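Stories > Short Fiction > The Room in Vellwood

The Room in Vellwood

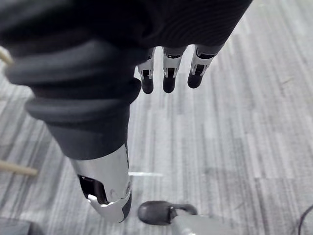 Iason Sotiropoulos had been told to bring every paper he owned, so he brought 32 of them in a plastic bag. The bus from the border had left him in Vellwood at dawn, together with a family who spoke only Tạ, and all of them were sent to wait in the same room on the second floor. He did not want to look at the others, and he looked at the floor, at the gray carpet with its stripes. He followed one stripe to the wall and came back on the next. His wife used to do this with the rows in the vineyard when she was tired.

"Number 379," a woman called.

She was Úna Daly, the lawyer, and she had a cold. She put his papers on her knees and read them slowly, one after another, and sometimes she blew her nose.

"Who gave you this one?" she asked.

It was the letter with the blue stamp. It promised him work in Luvow, a bed, and 2,000 in the first month.

"A man at the shelter," Iason said. "He was polite. He bought me soup."

"Did you sign something?"

"I signed for the soup - I thought it was for the soup."

She did not laugh, and he was grateful to her. She asked him what the man was called. Trato, he said, but this was maybe the name of the company. It was written on the door of the car.

"There is no work in Luvow," she said. "I am sorry. The factory has been closed since October."

Iason nodded. He had understood it already on the bus, when the driver would not meet his eyes, but it was different to hear it in a voice. Across the room the grandmother of the family was holding the same letter, folded very small.

"They have it too," he said.

Úna Daly turned around. Then she stood up, took her chair by the back, and carried it over to the old woman. After a moment Iason took his own chair and went after her.

Comments

marrowbone: The soup line got me. My father signed a paper like this one.

Pilar_K: I wanted to know if the family gets help. Is there a second part?

oldferry: Good and quiet. I would cut the vineyard.

Contact | © 2021 | Back to top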